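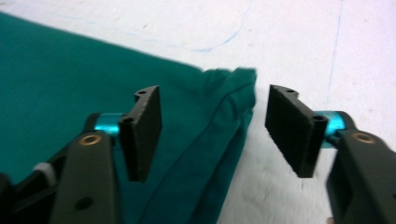 Hajnalka Deák thinks I should stop calling them "loyalty letters," because half the people who signed them weren't loyal to anything, they just wanted a bigger apartment. She wrote that in the margin of my last entry, and she has a point, so from now on they are petitions. I'll go back and change the folder names when I have the patience.

November, evening. Long day with the Bepari factory box! We now have 630 petitions transcribed and I have stopped hearing the language as strange, which worries me a little. Everybody "warmly greets" everybody. Everybody is "confident that the comrades will understand." Then down at the bottom, in smaller handwriting, there's the leaking roof or the son who didn't get into the technical school.

The question I keep chewing on is whether people wrote this way because they believed it or because a clerk told them to. Today I got a bit of an answer (maybe). There are 18 petitions from the workers' hostel at Plamau that share the same opening paragraph word for word, including a spelling mistake in "vigilance." So somebody had a template going around. Terence says it must have been the personnel office. I'd put my money on a neighbor with a typewriter, since the e sits low in every one of them and I can't match it to any of the office letters we have.

Then there are the Boros brothers, Béla and Dezső, who wrote two petitions each, all in the same spring. Béla's are pure formula from start to finish. Dezső starts out fine and then loses his temper in the second one and asks the district secretary if he has ever carried coal up four flights himself. I laughed out loud in the reading room. It's stamped "received" and that's all, no reply and no note. I looked for him in the Rirneo dismissal lists and he isn't there, though those lists have big gaps, so I'm not reading anything into it yet.

Sérgio wants us to code each petition for "sincerity" on a scale. I said no way, how would I score Dezső? We went back and forth over lunch and settled on marking what's copied and what isn't, which at least two people can check against each other.

Still to do: get the Balau box up from storage before the reading room closes for the holidays, ask Hajnalka about the abbreviation "k.o." in the stamps (it's on nearly all the hostel ones), redo the page numbers in folder 2, where I skipped a leaf and had to squeeze in a 14a.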